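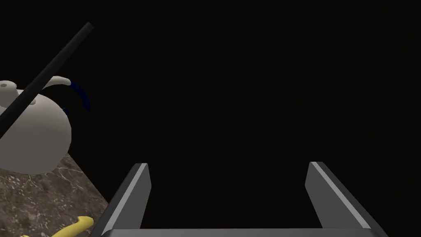

How to Get a Copy of a Police Report in Brestdale

Posted 12/04/2019 by Morenike Edet

My car window got smashed in July and my insurance company wanted the police report before they'd pay a cent. I figured I'd call and they'd email it to me. Nope! Two trips downtown later, I know how it works, so let me save you the gas.

What to bring

Get your case number first. The officer who takes your report should give you a card with it (mine was in the glove box under a pile of napkins). If you've lost it, the records desk can search by your name, the date and the street. You'll also need a photo ID and $2 in cash for the copy - they don't take cards at the window.

Step 1: Call before you go

Ask if the report has been approved. Mine hadn't, and that was my first wasted trip. A supervisor has to sign off on it, and the front desk can't print it until then.

Step 2: Fill out the request form

The records window is in the Lozano Street building, same floor as parking tickets. On the form, check "involved party" if you're the victim or the driver. Put down the case number exactly as it's written on your card, zeros and all. My neighbor Trilok Mishra left off the last three digits, 747, and got sent to the back of the line.
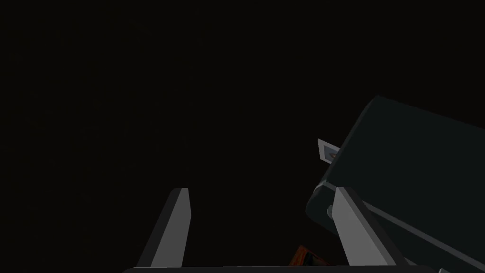

Step 3: Read it before you leave

Check the spelling of your name, your plate number and the dollar amounts. My report said $100 in damage when it should have been $1,000! The clerk gave me a correction slip right there, and the fixed copy came in the mail. Then just scan it and send it to your adjuster with your claim number on every page.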